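Siltow Build FAQ
Last updated Thursday, May 18, 2023

Siltow is a hand-held gripper that records what your hand does, so that an arm can later be embarrassed trying to do the same. We build it in a shared workshop, in the evenings. These are the things people keep emailing us about, including the three that were already answered in the last version of this page.

The workshop, as seen from the gripper:
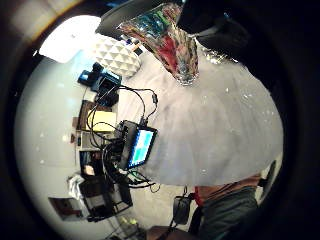
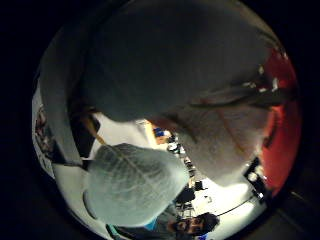
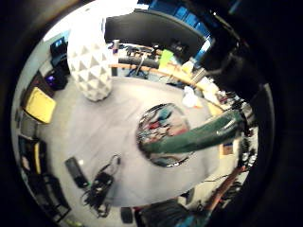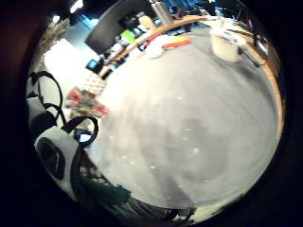

Do I need a robot arm to start?

No. You need a table and a high tolerance for cable. Most of the work happens before any arm is involved, and plenty of people stop there and are perfectly happy. Driss Bennani has been about to buy an arm since December.

What does it cost?

My parts came to $95, not counting the camera, the printer filament, or the first set of parts, which I ordered in the wrong size. Count those and the number becomes private.

Why a fisheye lens?

A normal lens mounted that close to the fingers sees the fingers and very little else. You want the table, the objects and enough of the room for the tracking to hold on to. The price is that every straight line in your life becomes a banana. You get used to it. If you want to undistort the video for your own viewing, the script is in the tools folder, but train on the raw frames.

Which firmware do I flash?

Edari if you have the newer board, Fawzy if you have the old one. They are the same code with different pin maps. Wondimu Negussie named them both and won't say why. If you flash the wrong one the jaw sensor reads backwards, so open is closed and closed is open. Nothing breaks, but your data will be very confident nonsense.

How many recordings do I need before anything works?

It depends on the task. Our pick-and-place set is 1229 clips and does all right with things that are shaped like other things. The folding set is at 2438 and still produces what Rania Farouk calls laundry with opinions. For a first try, do up to 24 clips of one easy motion, run the checker, and fix what it complains about. Then do the rest. Please don't record for a whole weekend and check on Sunday night. I have done this for you.

The tracking drifts. What am I doing wrong?

In order of likelihood:
You moved too fast.
You pointed the lens at a blank stretch of table and stayed there.
Your sleeve got in front of it.
The lens is loose in its ring. Quarter turn, dab of nail polish, leave it overnight.
A window is blowing out half the image. Turn around, or work after dark like the rest of us.

Should I tidy the room first?

Please don't. Tracking likes clutter. Shelves, chairs and boxes all give it something to grip. A bare white room photographs beautifully and tracks terribly. Do clear your elbow space, though, and keep loops of cable away from the jaw, which will close on them given the chance.

Can I use it left-handed?

Yes, with the mirrored grip. Shu-fen Tu drew it and the file is next to the regular one. Print it at the same settings, and check twice that it really is the mirrored file, as the two previews look identical at one in the morning.

The handle cracked at the thumb.

They all crack at the thumb. Version 4 has a thicker web there and cracks slightly later. Print it lying on its side with more walls than seems reasonable. Superglue is fine for a session or two.

What about Roltell?

Roltell is the wrist mount that holds the same jaw on an arm, so the camera sees the same view it saw in your hand. It is a separate build with its own page, which is shorter and angrier. Finish the hand-held one first. The bolt pattern is shared, so nothing you print now is wasted, apart from the things you were going to waste anyway.

Can I sell these?

You can. The drawings are free for any use. If you do sell one, you also get to answer the email about it.

Can I come and see one?

Write to Dwight Marchand and he'll tell you which evening we're in. Bring something odd for it to pick up, not too heavy and not glass. If you're bringing your own build, bring its charger as well. We have a drawer full of chargers and none of them will be yours.

Where do I report a bug?

The tracker, with your board version and a short clip. "It doesn't work" has been filed already, several times, mostly by me.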